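4.2 Paid work, home work and who is believed to understand
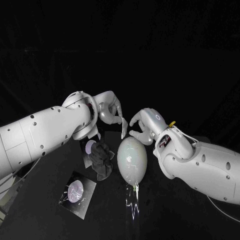 Figure 3. Robot arms over a dark tabletop with a white balloon, a crumpled cloth and two plastic sheets.

The second part of the interview asked mothers how they thought other mothers saw them. We had 72 completed interviews for this part, 46 with mothers who were in paid work at the time and the rest with mothers who were not. All of them had at least one child under twelve. The recruitment notices were placed in Sirside and Prins, and the same set of questions was used in both towns.

Mothers in both groups said they had been told, at some point, that they could not know what the other group's life was like. The remark came most often from relatives and from other parents at school. Mothers at home reported hearing it in talk about money and tiredness. Mothers in paid work reported hearing it in talk about meals, sick days and school events. One mother in Sirside, at home with three children, said: "My mom worked nights my whole childhood. I know what it looks like when somebody comes in the door and starts supper with her coat on." A mother in Prins with a full-time office job said she had spent two years at home after her second child and that people seemed to forget this as soon as she went back.

Answers like these made the two groups hard to keep apart. Many of the mothers had moved between paid work and home more than once, and several had done both in the same year. We had planned to compare the groups question by question. After the first round of coding we kept the comparison only for the questions on daily schedules, where the current situation matters more than the history. For the questions on judgment and understanding, we coded the whole work history of the mother and, where she spoke of it, of her own mother.

Household income changed the tone of the answers. Mothers at home in better-off households expected to be judged and often brought up money before we did. They tended to play down their own tiredness. Mothers at home in poorer households were annoyed at being placed in the same group. For them, staying home was tied to the cost of child care or to the hours of the jobs on offer. "It's the same word for her and for me," one said, "and we don't have the same week." We return to this point in section 5.

The short mail survey gave a similar picture. We sent 200 forms and received 70 that could be used. Respondents were asked to agree or disagree with the sentence "You have to live it to understand it," first about mothers with paid jobs and then about mothers at home. Those who agreed with the first statement usually agreed with the second. The return rate is low, and we use the survey only as background to the interviews.

Fathers were not interviewed. They come up often in the transcripts, mainly in connection with evenings and weekends, and the codes for these passages are listed in the appendix.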